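The Last Bus to Bullstead

Jericho ran. Bag banging on his hip, one shoe untied. The 571 was already ticking over at the Truvivbridge stop, door half shut.

"Wait!"

Keegan Poirier did not like waiting. Fourteen years driving that route and he'd waited maybe twice. He waited.

"You got the letter?" he said.

Jericho nodded. No breath for talking. He had it flat inside his shirt, gone soft from sweat. July, and not a bit of wind. His uncle Edgardo had written it at the kitchen table, three tries, the first two torn up. Then the envelope. Then, give it to Reynaldo, nobody else, and don't sit down to eat first.

Reynaldo Agbayani. Eight miles up the road, and the two of them hadn't spoken since the Cabrera place was sold.
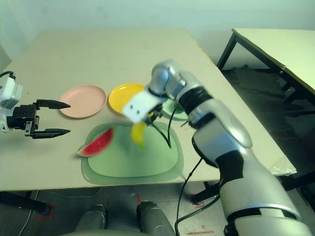 Plates, a green placemat, some fruit.

He got off at Bullstead with the light going. Wrong street. Back again. A dog, a gate, teh right number finally. Knocked too hard.

The old man opened up in his socks. Looked at the boy a long time.

"You're Lumbao's."

"His nephew. Jericho."

"Come in, eat."

"I can't. I have to give you this first."

Reynaldo took it. Didn't open it. Put his thumb over the name like he was checking it was real ink. Behind him a radio, low, some ball game.

"Is he sick?"

"No sir."

"Is he sorry?"

Jericho thought about the torn pages in the trash, he had read one of them, he wasn't supposed to. "I think so," he said. "He spelled it wrong, the first time."

Reynaldo made a noise. Could have been a laugh. He tore the envelope with one finger and went to find his glasses.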